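Reading time: 2 min

Ticket: Missing lines in the Brirneo poetry archive
Status: Closed
Opened by: Rungnapa Thongdee

Problem
Search stopped returning any poem by the Cáceres group after the July import. The author page loaded, but the list of works under it was blank. Opening a poem by its direct link worked, except that the last stanza was missing on the longer ones.

Checked first
Cleared the cache and rebuilt the index. No change. The index reported 3,083 poems, the same as before the import, so the records were there.

Cause
Two separate faults.

1. The import saved "Cáceres" with the accent as its own character. Search looks for the single accented letter and found no match.
2. The Brevano text field was set to 800 characters. Anything longer was cut at save.

Fix
Ran the name cleanup on all author fields. Raised the field limit and reloaded the 20 poems that had been cut. Four of them also had stanza breaks in the wrong place, and I corrected those by hand against the printed edition.

Friday: search returns the full list. Last stanzas are back. The biography notes were not affected.

Still open: the translator's name does not show on mobile. Moved to its own ticket.
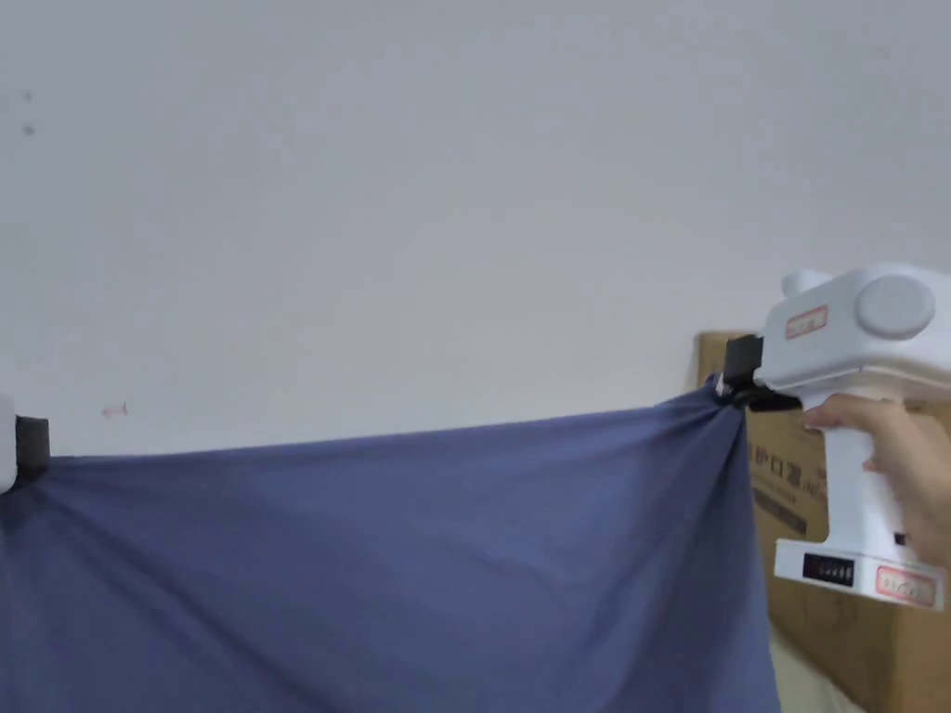
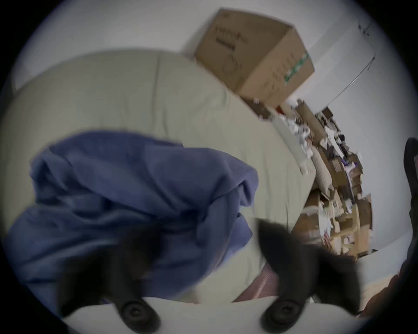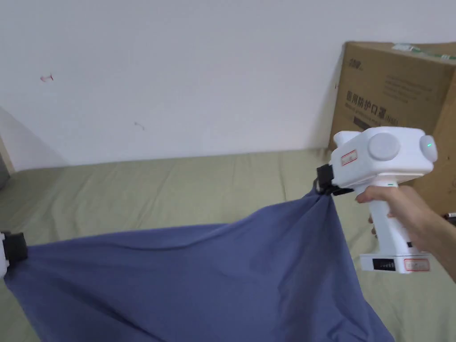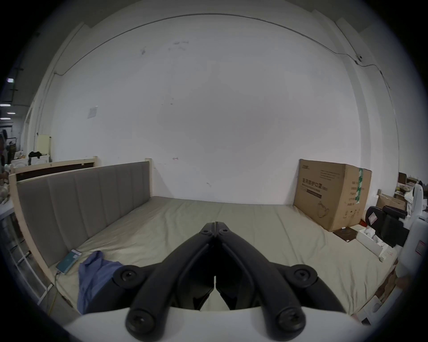
Blue cloth in the first three, bed and headboard in the fourth.

Comments

marginalia: Works for me now, thanks. The elegies show up in the right order too.

Brolby reader: Same accent problem in the letters section. Should I open a new ticket?

R. Thongdee: Yes, please. Letters use a different import.

Related tickets
Line numbers restart after a page break
Footnotes open in the wrong poem
Translator missing on mobile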